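Nighat Tarar
Thread, 13 November 2018
39 shares | 18 comments

1. I have had the Pendora two-arm bench kit on loan since July and promised a few people a write-up. I paid nothing for the loan and it goes back next week. Posts below in no special order.

2. What you get: two arms, two parallel grippers, cables, a power supply for each side, and a printed guide of 40 pages. The guide is good on bolting things together and thin on everything after that.

3. Setting up took me a full afternoon. Most of that went on getting the arms facing each other at the right distance. Too close and the wrists foul one another. Too far and neither of them can reach past the middle of the table.

4. The arms are matt black, and so are the grippers. If your test object is black as well, put it on a light table. I changed mine after the first week and the vision side got noticeably less fussy.

5. Software is Surex, which comes with the kit on a one-year licence. It records a task while you guide the arms by hand, then plays it back or uses it for training. The recording part is easy to learn. The playback menu is a mess and I still open the wrong tab.

6. Someone asked about grip strength. For cloth, cord, small boxes and plastic cases it is fine. I wouldn't use it for a full tin of paint, and the guide says the same.

7. The job I keep going back to is cord on a case. One arm holds the case down, the other deals with the cord. It sounds dull but it needs both sides to behave. If the holding arm presses too lightly the case slides. If it presses too hard Surex throws a force warning and stops the run.

8. I logged 415 runs of that one job. I'm not going to give a success rate, as I changed the settings too often for it to mean much. The later runs were better than the early ones -- that's as far as I'd go.

9. Cables. They are my main complaint. They run along the outside of the arms and you have to leave enough slack for the wrist to turn. I wrap mine round the wrist a few times and let the rest lie on the table. Pendora sell a clip set for this as an extra. It should be in the box.

10. Support was decent. I wrote to them twice. The first reply came the same day and fixed the problem. The second took longer and told me to reinstall, which did nothing, and I found the fault myself (a loose plug on the right arm).

11. I have also tried the Cudska starter arm, as a few of you have. It is cheaper and quieter, but you only get one arm, and adding a second means buying a second controller. For single pick-and-place I'd take the Cudska. For anything that needs holding and pulling at once, the Pendora.

12. The Đorđević workshop does a fitting service for both if you don't fancy the bolting-up. I haven't used them so can't say what it's like.

13. Would I buy it? For a teaching room or a small lab, yes, if the clip set is thrown in. For home use, no -- it takes up a whole table and you can't easily put it away.

14. Ask below if I've missed anything. I can still run small tests until it's collected.

Print this thread | E-mail this thread

Recent from Nighat Tarar
- Cudska starter arm, first month
- Which gripper pads wear out first
- Surex licence renewal, what changes
- Table heights for bench arms
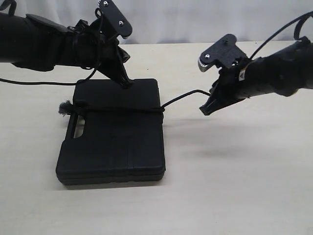 The cord job on the Pendora kit, left gripper on the case and right gripper open.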